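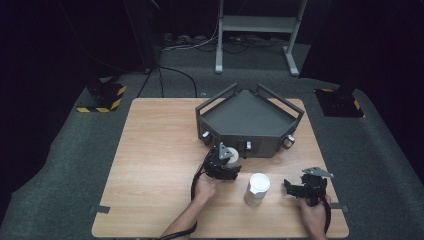
Light wooden tabletop, dark gray tray toward the back.

I put off buying a table oil for most of the winter, mainly because my mother always swore by plain old furniture polish and I didn't want to hear about it! But in May I finally sent away for the Ondemico hard oil, the 30-ounce tin, and I've been rubbing it into one thing or another ever since (my poor husband has learned to check before he sits down).

It goes on thin, like salad dressing, and smells a little of oranges. Two coats were plenty for our kitchen table. The lid is a real nuisance, though, and I ended up prying it off with a butter knife.

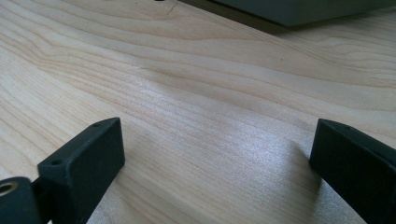
My neighbor Iwona Wróbel uses the Tennant wax and loves the softer look, and I'll admit hers feels lovely under your hand. She has to redo it a lot more often than she'd like, and with grandchildren and grape juice in the house I'd sooner have the oil. Mine has come through a spilled pot of tea and one very leaky vase of peonies so far, and I've already started on the bookshelves.

Contact us | Copyright Floltorov Home Reviews | Back to top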